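Ticket: Pose label flips on bottles held cap down
Project: Pinwood labeling tools
Component: object pose, hand-held gripper recordings
Opened: March 11, 2019
Status: Resolved, one follow-up open

Hello all, and thank you for being patient with me on this one, because it took a few wrong turns before I could describe it properly.

When I run the Pinwood pose labeler over the kitchen recordings, the bottle comes out the right way up even when it is being held upside down. The position is fine, the grasp point is fine, and the long axis of the bottle is fine too. Only the sign of that axis is wrong, so "up" points at the table. In the viewer you see the little blue arrow snap over, stay there for 11 frames or so in a row on some clips, and then snap back – very disheartening when you have just told everyone the labels are ready.

My first thought was the gripper calibration, so I reloaded the Curkby mounting file and ran the clip again. No change at all. Then I turned off the smoothing filter, which made the arrow jump more often but did at least tell me that the filter was not the one inventing the flip.

The clip I have been using for all of these runs is the washing machine cleaner one, and I would suggest using it too if you want to follow along. 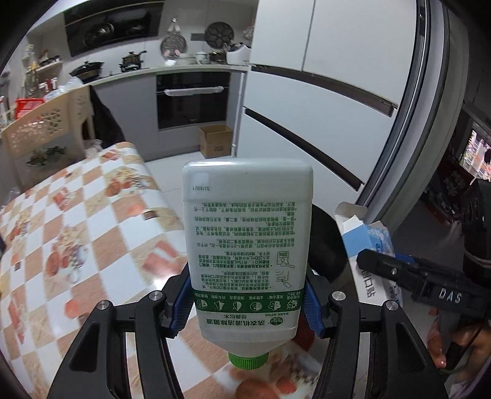

Test clip, bottle inverted between the blue pads, green cap toward the table.

Update, same day. I wrote out the scores for both candidate poses and they were almost tied. The outline alone can't separate them very well once the fingers cover part of the body, and in a near tie the code falls back on a prior that says bottles stand with the cap on top. That is a sensible guess for a shelf and a poor one for a hand. The cap color should have settled the matter, but the color term was set to zero in the Detoson config I had copied over from an older project. My own doing, I'm afraid.

Fix: I set the color weight to 4 and switched off the upright prior whenever the gripper state is "closed". I reran 20 clips with the new settings and the arrow stayed put in all but two of them. Those two have the cap hidden for most of the grasp, so I have marked them for labeling by hand.

Follow-up: the config loader ought to print a warning when a term is set to zero. I'll open a separate ticket for that and link it to this one.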